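Reading Revelation slowly this January

I said I'd read Revelation all the way through this month, and so far I'm sticking to it.

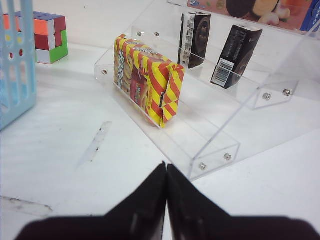

White tabletop, scuff and all.

Our study group in Niltbridge has 14 people in it now, which is a squeeze, and we've got as far as chapter 20. The 1000 years! I grew up with one very firm view of those and never thought to ask where it came from. Then Szu-yu Chu read the chapter out loud, quite slowly, and I heard at least three things I'd always skipped over – the thrones, for a start.

I've gone back to Daniel 7 as well, and my notes are a mess of arrows. Does anyone have a good beginner's book on how the two fit together? The one I borrowed from the Drerbridge lot assumes you know it all already.

Next time we're on chapter 21, seven o'clock as usual. Bring a pencil, and if you've got a spare Bible please bring that too, we were two short.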